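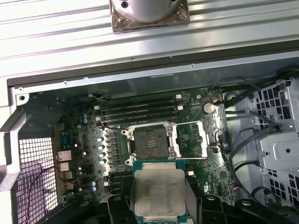 # Flusomstead Parts Notes

This dataset collects short repair notes about older desktop computers and workstations. The notes were written by hand at the Navia repair shop and typed later by Izzati Govindasamy. The release has 3,000 notes in 2 files.

## Files

- `notes.csv`: one row for each note
- `parts.csv`: names of parts, with the different spellings we met

## Fields

`note_id`, `month`, `part`, `fault`, `action`, `text`

The field `month` has no year. A value such as "March" can come from any year of the work.

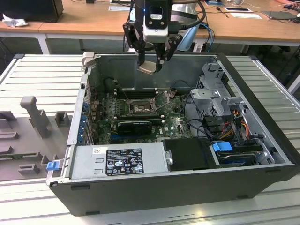
The field `fault` has five possible values. When the writer did not name a fault, we put `unknown` and did not guess. Slamet Siregar read 400 notes a second time and corrected the labels where he did not agree.

## Known limits

Many notes are very short ("fan changed, ok"). Memory and power faults appear often, printers almost never. Customer names were removed, but please write to us if you find one.

## License

Free for study and teaching. Please name the dataset when you use it.

Related items

- Ziółkowski Spare Parts List
- Flostasholm Manuals Index
- Navia Fault Words

This site uses cookies to remember your settings. Accept | Read more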